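Desmond Doucet
Apr 28, 2018

1/ Several of you asked how I look after wooden chopping boards after I grumbled about the state of the one in our holiday let, so I've put the kettle on and I'm going to do it properly, in a thread. It'll be a long one, sorry, I do go on.

2/ I should say first that I'm no expert. I had a market stall in Skiltow selling kitchen things, boards mostly, and you pick a lot up when people bring you their disasters. One lady brought me a board that had been through the dishwasher every night for a year. It had gone the shape of a Pringle, bless it.

3/ So that's rule one, and if you stop reading now you've had the best of it. Keep wood out of the dishwasher. Hot water, a bit of washing-up liquid, a quick scrub with the grain, rinse, done. Don't leave it soaking in the sink either, not even while you eat your tea.

4/ Wash both sides! Even if you only used the one. If one face gets wet and the other stays dry the board will start to cup on you, and then it rocks every time you chop an onion and you'll go mad.

5/ Then stand it on its edge to dry, with air on both faces. I lean mine against the tiles behind the kettle. Darnell Schumacher (some of you know him from the allotment posts) hangs his from a hook through the handle and it has stayed lovely and flat for years, so do that if yours has a handle.

6/ Now, oil. People get in such a tizzy about oil. Food-safe mineral oil from the chemist is cheap and does the job. I don't use olive oil or sunflower oil because they can go sticky and start to smell, and it's a horrid job getting that off again.

7/ How I do it: make sure the board is bone dry (I leave it overnight), pour on a puddle the size of a jam jar lid, and rub it all over with an old T-shirt. Top, bottom, edges, and especially the ends, where it drinks the stuff. Leave it till morning and wipe off whatever's left. Lovely job for when there's a play on the radio.

8/ How often? A brand new board I'd do once a week for the first month, then once a month or whenever it looks thirsty. Flick a few drops of water on it. If they sit up in beads you're fine. If they sink in and leave a dark patch, it wants oil.

9/ Müzeyyen Özkan has just messaged to say I've forgotten beeswax. I was getting to it! She melts 1 part beeswax into 3 parts oil in a jam jar stood in a pan of warm water, and lets it set. You rub it on like shoe polish. I've got a jar she gave me in September and it's still going.

10/ Smells. Garlic, onion, fish. Coarse salt and half a lemon, cut side down, and scrub in circles. Let it sit while you wash up everything else, then rinse. My mum did this with a bit of bicarb as well and I can't say I ever noticed a difference, but I still do it, because she did.

11/ Choosing a new one. I'm a maple man, I'll admit it. Hard enough to take a knife but not so hard it blunts everything you own, and I do love that pale colour with the wavy grain running along it. Don't be put off by darker streaks or a little knot, I'd sooner have a board with something to look at.

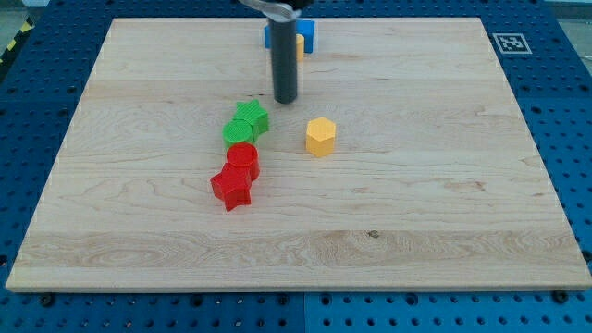 12/ Fuzzy boards. If yours feels furry after washing, the grain has lifted. Let it dry, go over it lightly with fine sandpaper, always along the grain, wipe off the dust and oil it. Ten minutes, if that, and it feels like a new one.

13/ Deep knife marks want a coarser paper first and a bit of patience. Birger Sæther says he'd plane them out, but Birger has a plane and a shed and knows what he's doing. I have a balcony and a dust mask.

14/ A proper crack right through, I'd retire it. Bits of food get down there and you can't get them out. Ours is now the stand for the big geranium and looks very well on it.

15/ I think that's everything. If you've got a board you're worried about, send me a photo and I'll have a look this evening once the dog's been out. And Hollis, yes, you can have your sandpaper back, it's in the drawer with the batteries x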